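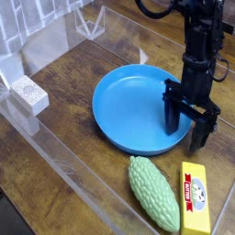 Bomo opens second tableware store in Skistton

Oct 9, 2023 | By Bomo Press Office
Filed under: Home & Kitchen, Company News

SKISTTON - Bomo, the seller of plates, bowls and small kitchen goods, has opened its second store, on Merrick Street in Skistton. The first one opened in Prarnitz in March of last year.

The new store has 763 square feet of selling space and keeps almost 300 different items on the shelves. The Everyday series, with plates in light blue, cream and gray, is sold there by the piece, so a customer can replace one broken plate and does not have to buy a full set.

"Many customers were driving from Skistton to Prarnitz only for two bowls, and they asked us for a store closer to home," the company said in a statement.

The first 1000 customers will receive a cotton dish towel. Parking is behind the building - please enter from the side of the bakery. Online orders can be picked up in both stores.

Comments (3)

tealeaf63: Will you have the small soup bowls again? Prarnitz was out of them twice.

Dora_K: Is the parking free?

mapleside: Went on the first day, got my towel. Long line but friendly people.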